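Steyn Table Finishing List – message archive

Date: 28th October
Subject: Re: Oil or wax for a pale tabletop?

> I have a light wooden table that gets daily use and I want to keep the color
> as close to bare as I can. Oil has turned my other pieces yellow. Is wax
> enough by itself, and how often would I have to redo it?

Wax alone will keep the color but it won't do much against a hot mug or a wet glass. I used plain wax for 3 years and had rings by the first December.

What I do now is one thin coat of Stirero white oil, then wax. The white oil has a little pigment in it, so it holds back the yellow. Put it on with a rag, leave it 10 minutes, wipe off everything you can, and let it sit for 24 hours before you touch it again. Wax goes on the next day.
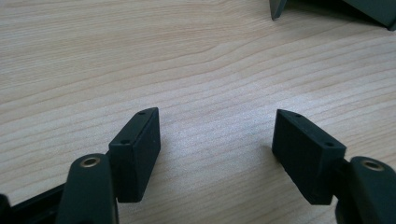 Pale top, grain running on the diagonal.

Sanding matters more than the brand. Stop at 180 grit. If you go finer the oil doesn't soak in and you get shiny patches – I had to strip a whole bench over that. Go with the grain, even where it bends, and vacuum before you wipe.

As for how often, I rewax around twice a year. The oil I leave alone until water stops beading. 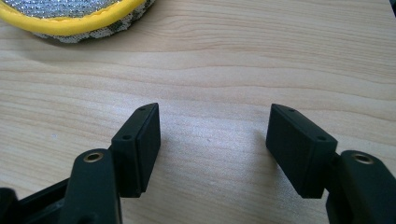
Light wood, long wavy grain.

Brarkar paste is fine for the wax coat. The Flerkomow one smells stronger and takes longer to buff. A 60 ml tin is plenty for a kitchen table. Lay the oily rags out flat outdoors to dry, don't ball them up in the trash.

Comments

Does the white oil leave a film on oak? Mine looked chalky in the pores.

Mine did too. I brushed the pores out before it set and it was better.

Thanks, I'll try a test patch on the underside first.

Recent threads
Removing water rings from a waxed top
Brarkar paste gone hard in the tin
Which sander for a small shop?
Stirero white oil over old varnish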